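Sourdough starter vs. instant yeast, is it worth it?

gorov73
I've kept a starter going since December and I'm about ready to quit. It eats a pile of flour and my loaves still come out flat (tasty, but flat!).
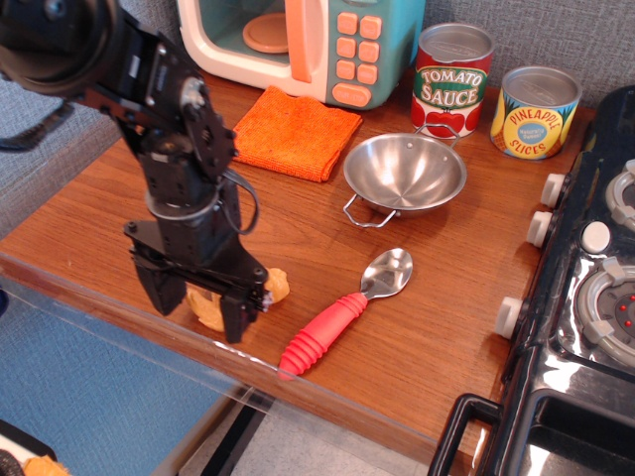

My kitchen sits at 73 degrees most of the day, so I don't think it's the temperature. Do you all feed yours every day?

Skostard
Every day, no exceptions. Equal weights of flour and water, and I bake when it has doubled. Mine takes 6 hours.

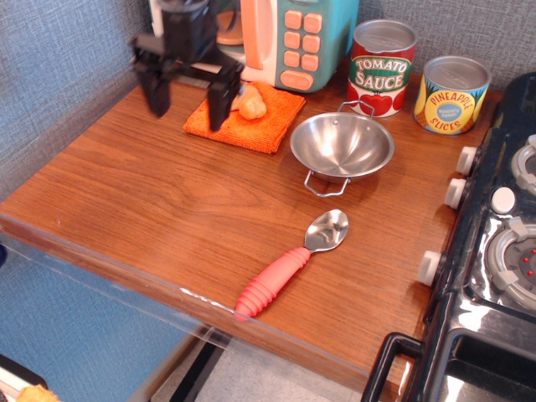
Toy microwave and orange washcloth

I'd bet you're using it too late, after it has already dropped back down.

umov_bakes
Sorry, I disagree with the daily thing. Mine lives in the fridge and gets fed when I remember, and it raises bread just fine.

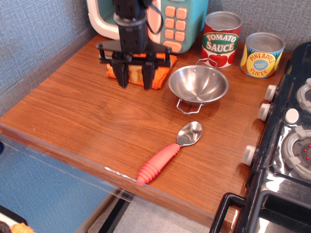 Posted by chaiyaporn129, 130 posts

Team instant yeast over here! I did the starter thing for a whole winter and my family couldn't tell the difference, so now I let the dough sit in the fridge overnight and get most of the flavor that way.

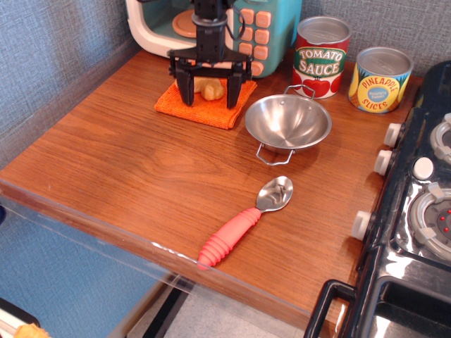

Re: Sourdough starter vs. instant yeast

Skostard
Overnight dough is good, but it doesn't taste like sourdough to me. No tang at all.

gorov73
OK, one more week with the starter, and I'll try it at 6 hours.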